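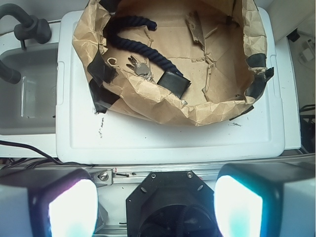 Figure 6-1. Keys and twisted rope in an open paper bag.

6 Setting up the finish line

This section covers the finish line of a Hivia timing set on grass, gravel or packed earth. For a start line, see the section before this one. For relay changeovers, complete this section first and then go on to the section on split lines.

The instructions apply to Hivia sets with the Hutapea control box. Sets supplied with the older Skarkberg box have a different socket layout and are described in their own guide. The two boxes must not be used on the same line.

Revision: July 26, 2019. Replaces the May issue.

6.1 Before you begin

Check that the following are to hand:

Control box, charged
Reader mats (2) and joining strip
Mat cables (2), marked L and R
Line aerial and folding stand
Ground pegs, long pattern
Rain cover for the control box
Start list, loaded or on a memory stick

The standard set can time a field of up to 108 runners without a change of settings. For a larger field, turn on Extended List in the Event menu before loading the start list. Turning it on afterwards clears the list.

NOTE: Chips from other makers may be seen by the mats but will not be written to the results. They appear in the log as UNKNOWN.

6.2 Choosing the position

1. Find a stretch of the finishing straight that is level from side to side. A slight rise towards the line is acceptable.

2. Keep the line away from wire fences, parked vehicles and metal crowd barriers. Plastic barriers and rope have no effect on reading.

3. Leave at least 6 metres of clear ground past the line before the first turn, table or drinks station. Runners who stop on or beside the mats will be read again and again, and the log fills up quickly.

4. Mark both ends of the line with a peg.

CAUTION: Do not place the line at the foot of a steep descent. Mats on a slope can slide under a runner's foot even when pegged. If the course comes down off a hill, move the line out onto the flat and add the extra distance to the course measurement.

6.3 Laying the mats

1. Clear stones, cones and twigs from the strip where the mats will lie.

2. Unroll both mats with the ribbed face up. The arrows point in the direction of running.

3. Bring the inner edges together and press the joining strip down over the seam. It should click at each stud. A strip that lifts at one end has been fitted back to front.

4. Drive a peg through each corner eyelet until the head is flush with the mat. On gravel, use the weighted bars from the accessory kit in place of pegs.

5. Run cable L from the left mat and cable R from the right mat, as seen by an approaching runner. Both cables leave the line on the same side.

6. Where a cable crosses a path used by spectators, cover it with a cable ramp or bury it in a shallow slit cut with a spade.

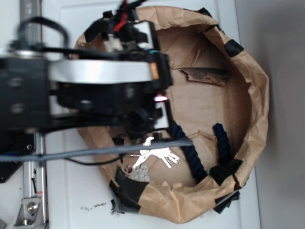 The mats should now lie flat along their whole width. Walk across the line twice, once over each mat, and check for soft spots. On very wet ground the mats settle during the day, and the pegs should be pressed home again between races.

NOTE: In cold weather the mats keep their curl for some time after unrolling. Lay them face down for ten minutes, then turn them over and go on from step 3.

6.4 Connecting the control box

1. Stand the box on its feet beside the line, on the same side as the cables. Do not stand it on a mat.

2. Connect cable L to the white socket and cable R to the grey socket. Turn each collar clockwise until it stops.

3. Fit the aerial to its stand and raise it above head height. Connect the aerial lead last.

4. Fit the rain cover, leaving the side vent open.

5. Press and hold POWER. The display shows the event name, then the battery level, then READY. If it shows NO MAT L or NO MAT R, switch off and check the collar on that side.

6. Set the clock. Choose Clock, then Match, and hold the start box against the side panel until both units beep. Start and finish boxes must be matched on the day of the race, including those matched the evening before.

CAUTION: Never connect or remove a mat cable while the box is on. The reader fuse will blow, and it can only be replaced by a Gumero service point.

6.5 Loading the start list

Lists may be typed in on the keypad or read from a memory stick. The file must be plain text with one runner per line: bib number, chip number, surname, class. Separate the fields with a semicolon. Accented letters are accepted.

Where a runner has changed class on the morning of the race, alter the class on the box and leave the file as it is. Changes made on the box are kept in the log with the time at which they were made.
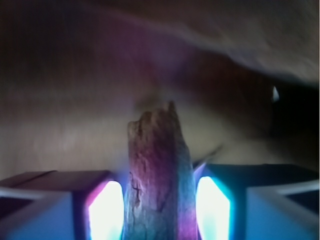 If the same chip number occurs twice, loading stops at the second entry and the display shows its line number. Correct the file and load it again from the beginning. A list that has stopped part of the way through is not usable, even for the runners already read in.

6.6 Testing the line

1. Choose Test from the main menu.

2. Fasten a chip to a shoe and run across the left mat, the joining strip and the right mat in turn. Walking is not an adequate test.

3. Repeat with the chip on the other foot.

4. Check the display. Each crossing gives one long beep and one line showing the chip number, the time and a signal figure.

5. A signal figure of 7 or more is good. From 4 to 6 is usable on a narrow line. Below 4, raise the aerial and test again before moving the mats.

6. Leave Test with the BACK key. Test crossings are not added to the results.

NOTE: With the ankle strap, signal figures are lower than with the shoe clip. For junior races, where both may be in use, test with the strap.

6.7 During the race

Keep one person at the control box from the first expected finisher to the last. A paper list of bib numbers in finishing order should be kept next to the line — the box accepts corrections from it under Edit, Insert Finisher.

Do not change the clock, the event name or the class list while the race is open. The battery may be changed at any time; the box runs from its inner cell for roughly two minutes, long enough for the change if the fresh battery is ready.

When the last runner is in, choose Close Race and wait for SAVED before switching off. Then disconnect the cables and lift the pegs. For cleaning and rolling the mats, see the section on storage.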